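Droturell : la collecte des sapins prolongée jusqu'au 18

Jeudi 5 janvier 2023

La commune de Droturell prolonge de 9 jours la collecte des sapins de Noël. Les habitants pourront déposer leur arbre jusqu'au 18 janvier inclus, sur les points d'apport habituels et à la déchetterie de la route de Bateck.

Les sapins doivent être nus, sans pied ni guirlande. Les arbres floqués ou placés dans un sac plastique ne sont pas acceptés et partent avec les encombrants. L'an dernier, 355 sapins avaient été ramassés dans la commune, dont une bonne part dans le quartier Najafi.

Le broyage est confié à la société Lonex, qui interviendra à la fin du mois. Le broyat servira au paillage des massifs municipaux. Le surplus sera remis gratuitement aux particuliers en février, à la déchetterie, dans la limite de deux sacs par foyer. Il faut apporter ses propres sacs et présenter un justificatif de domicile.
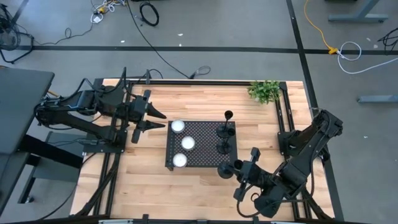

La déchetterie ouvre à 9 heures du mardi au samedi. Elle reste fermée le dimanche et le lundi. Les personnes qui ne peuvent pas se déplacer peuvent s'inscrire en mairie pour un enlèvement à domicile.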